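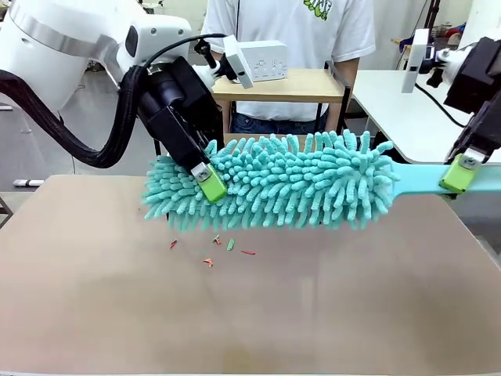

Open day at Rindwood: what I saw, what I'd still ask
Speaker notes, 2026-10-24

Slide 1
Say who I am, then straight in. I went in June, at Gleice Cordeiro's invitation. She knew I'd be a pain about it and invited me anyway. Thank her.

Slide 2: the duster
Two arms, one turquoise duster, a few colored scraps on a tabletop. One gripper has the fluffy head, the other has the handle. Ask the room who dusts like that at home. Wait for hands.
Holding a floppy thing level with two arms is hard. Give them that, and mean it. Then ask what it has to do with a clean table.

Slide 3: the number
The handout said 85 percent of runs succeeded. I asked what counts as a run and got two answers from two people. Does a scrap pushed to the far edge count as cleaned? What about the runs they stopped early? Gleice promised me the log sheets. Still waiting (check email before the talk, update this line).

Slide 4: what visitors got
We had 13 minutes at the table. The Bistia people wanted to talk price, the Forsyth people wanted to talk price. I wanted to see it done again with crumbs, or on a table with a lamp on it. No time, they said.
Don't do the voice here. It got a laugh last time but it was unkind.

Slide 5: what would change my mind
200 runs in a row, scraps scattered by a visitor, every failure written down. Brostetti has offered a room for it. I'd go back for that and I'd bring the crumbs myself.

Leave 5 minutes for questions. If someone asks about jobs, send them to the afternoon panel.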